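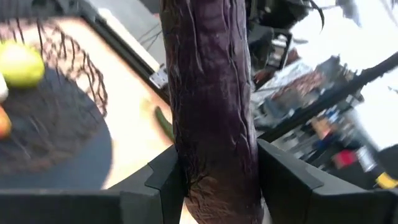

Wrist camera view, eggplant grasp.

Kemeys is a training recipe for robot arms that pick up food and other soft things. You give it demonstrations, it trains a grasping policy, and it leans on the wrist camera for the last few inches of the approach. I trained it with 200 demonstrations and then ran 80 test picks.

Setup took most of a day. The install notes skip a step on camera timing, and I only found it in a comment inside the config file. After that, training ran for 3,000 steps with no trouble.

Long items went best. The policy lines up across the narrow side and closes at a steady pace, and wrinkled skin did not throw it off. I had expected the creases to confuse it, as they did with Stakum, the method I used before.

Baskets are harder. With an open wire rim, the policy has to pick a height to come in and a height to leave, and Kemeys sometimes leaves too low. Bunched items are the other weak spot – it treats a cluster as one solid thing. Of my 80 picks, 10 failed, and most of those were clusters.
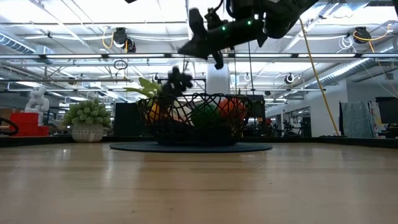

Hywel Eynon wrote back after reading a draft that his own failures dropped once he added demonstrations with the basket turned to different angles, and that he would try this before touching any settings. I haven't repeated it yet.

The code is easy to read and the logs are useful. The default gripper speed is too slow for my taste. I would use Kemeys again for single items, and keep Stakum installed for flat packs.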